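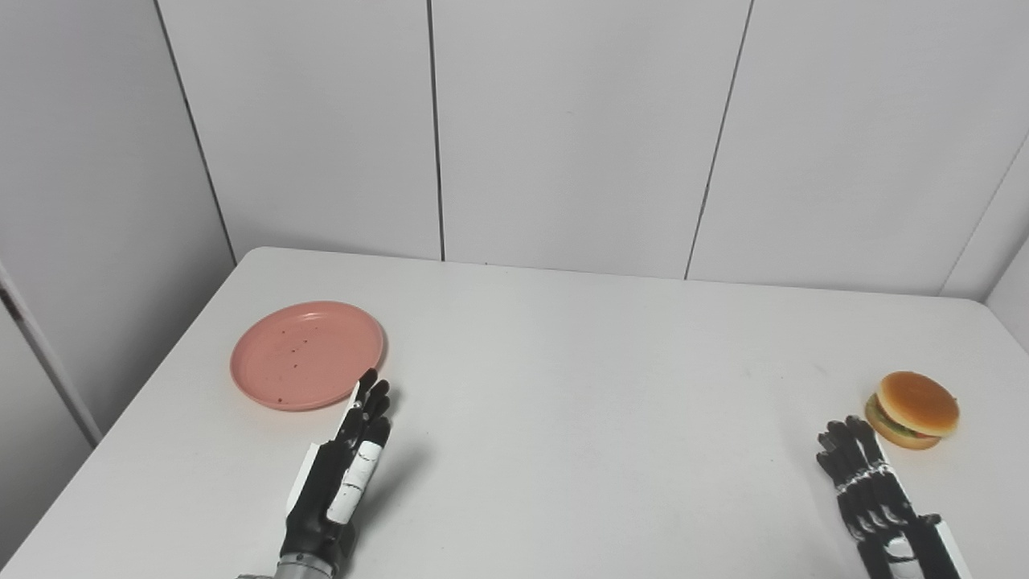

4.2 Plate-and-Burger Task

The second bimanual task uses a round pink plate and a toy hamburger on a white table. The robot has to pick up the burger with the right hand, steady the plate with the left, and put the burger down inside the rim. We chose it over the cup task of Section 4.1 because the two hands start far apart and have to meet over the plate.

All demonstrations were teleoperated by two of the authors (Gu and Riviere) using the Skirer glove interface. We collected 135 demonstrations over 3 sessions. Before each one the operator moved the plate and the burger by hand to a new start position, with the plate always on the left half of the table and the burger on the right. Policies see only the head camera and the joint states of both arms and hands. No wrist cameras or touch sensors are used. 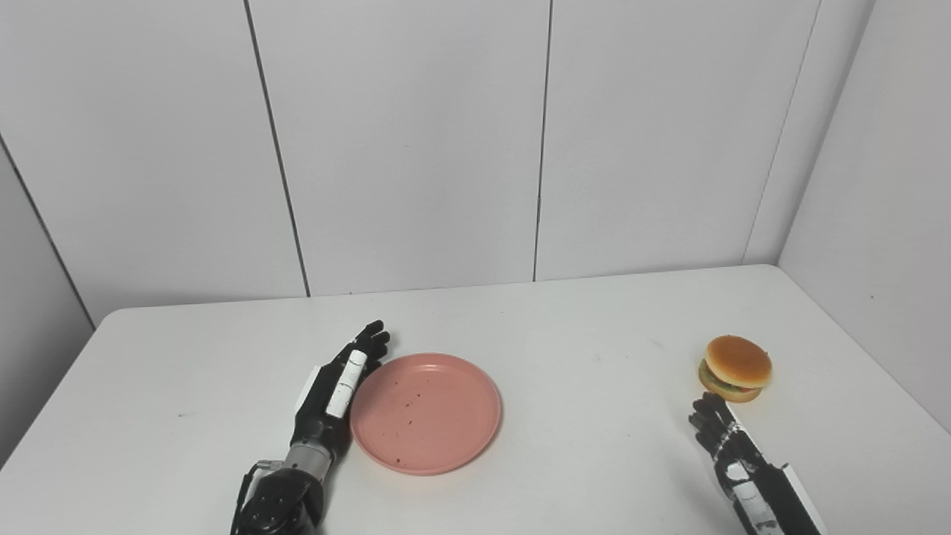 Figure 6. Head camera view from the plate-and-burger task, with the left hand by the plate and the right hand at the burger.

A trial counts as a success if the burger is released upright and rests fully on the plate. Trials in which the plate is pushed off the table are stopped and counted as failures. We do not give partial credit in the main results, but stage-by-stage scores are listed in the appendix.

Most failures of the Budside baseline come at the grasp. The right hand closes too early and tips the burger over, after which the policy rarely recovers. Our method waits longer before closing the fingers. Its remaining failures are mainly at release, when the thumb drags the bun back toward the rim.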